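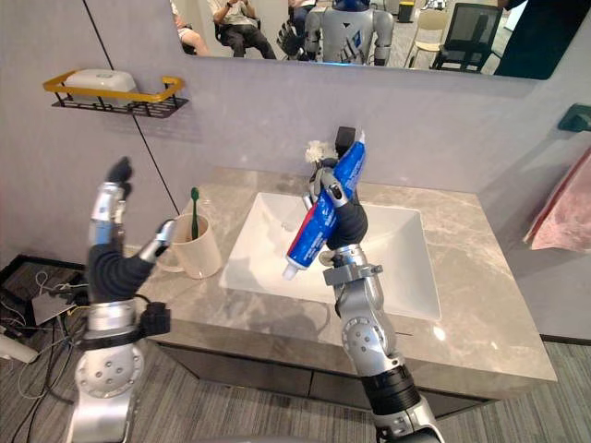
Wie lernt ein Roboter, was im Badezimmer zu tun ist?
Ein Mensch führt ihm die Bewegung per Fernsteuerung vor, viele Male hintereinander, und aus den Aufzeichnungen wird anschließend das Steuerungsmodell trainiert.

Pressemitteilung

Trodar stellt Datensammlung zu Handgriffen am Waschtisch vor
3.713 ferngesteuerte Vorführungen abgeschlossen — erste Ausgabe ab Oktober für Forschungsgruppen erhältlich

Trarnau. Das Unternehmen Trodar hat an seinem Standort Trarnau die erste Phase des Projekts Lunde beendet. Ziel des Projekts ist es, humanoiden Robotern alltägliche Handgriffe im Bad beizubringen. Dazu gehören das Greifen und Ablegen einer Zahnpastatube, das Umstellen eines Bechers und das Aufhängen eines Handtuchs. Insgesamt liegen jetzt 3.713 Vorführungen vor. Davon entfallen 690 auf Aufgaben, bei denen beide Hände gleichzeitig gebraucht werden.

Alle Vorführungen wurden von geschulten Bedienerinnen und Bedienern per Fernsteuerung ausgeführt. Sie tragen dabei Datenhandschuhe, deren Fingerstellung auf die Roboterhände übertragen wird. Arm- und Kopfbewegungen werden getrennt erfasst. Aufgezeichnet werden die Gelenkwinkel, die Befehle der Bedienperson und die Bilder der Kameras an Kopf und Handgelenken. Jede Aufnahme wird nach dem Durchgang gesichtet und als gelungen, teilweise gelungen oder misslungen gekennzeichnet. Misslungene Durchgänge bleiben im Datensatz und sind gesondert abrufbar.
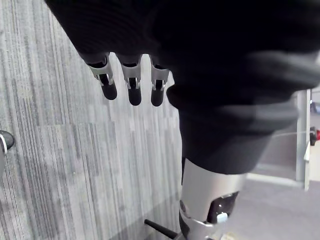 Roboterhand aus nächster Nähe: schwarze Fingerkuppen, silberfarbene Gelenkhalterungen.

»Eine Tube ist schwieriger als ein Becher«, sagt Projektleiterin Afaf Sabbagh. »Sie gibt nach, sie verdreht sich, und sie liegt jedes Mal anders. Wer sie mit der Fernsteuerung greift, muss die Finger langsamer schließen, als man es von der eigenen Hand gewohnt ist. Das haben wir in den ersten Wochen unterschätzt.«

Die Einarbeitung einer Bedienperson dauert nach den Erfahrungen in Trarnau neun Arbeitstage. Geübt wird zunächst mit Bechern und Schachteln, danach mit nachgiebigen Gegenständen, zuletzt mit Textilien. Eine Schicht am Steuerplatz ist in kurze Blöcke geteilt, zwischen denen die Bedienpersonen wechseln. Vor jedem Block wird die Zuordnung zwischen Handschuh und Roboterhand neu abgeglichen.

Neben der Fernsteuerung erprobt Trodar das Führen von Hand, bei dem eine Person den Roboterarm direkt anfasst und durch die Bewegung leitet. Für grobe Armbewegungen ist das Verfahren schneller. Bei Fingergriffen bleibt das Projekt vorerst bei den Handschuhen.
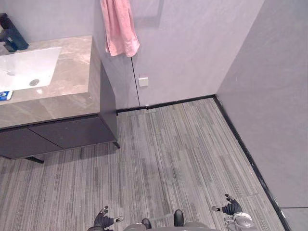 Hjørdis Nyberg merkte bei der Vorstellung der Ergebnisse in Follholm an, die Zahl der Vorführungen sage allein wenig aus; ihr sei wichtiger, dass jede Bedienperson im Datensatz unterscheidbar bleibe, weil sich die Steuerungsstile stärker unterschieden als die Aufgaben. Trodar hat diese Anregung aufgenommen. Die Ausgabe im Oktober wird zu jeder Aufnahme eine anonyme Kennung der Bedienperson enthalten.

In der zweiten Phase sollen fast 1.000 weitere Vorführungen hinzukommen, diesmal am Standort Follholm und mit anders angeordneten Möbeln. Geprüft wird, ob ein in Trarnau trainiertes Modell dort ohne neue Vorführungen auskommt oder nachgeschult werden muss. Ergebnisse dazu will das Unternehmen nach Abschluss der Phase veröffentlichen.

Forschungsgruppen können den Zugang zur ersten Ausgabe schriftlich bei Trodar beantragen. Für nichtkommerzielle Zwecke ist die Nutzung kostenfrei.

Pressekontakt: Trodar, Projekt Lunde, Standort Trarnau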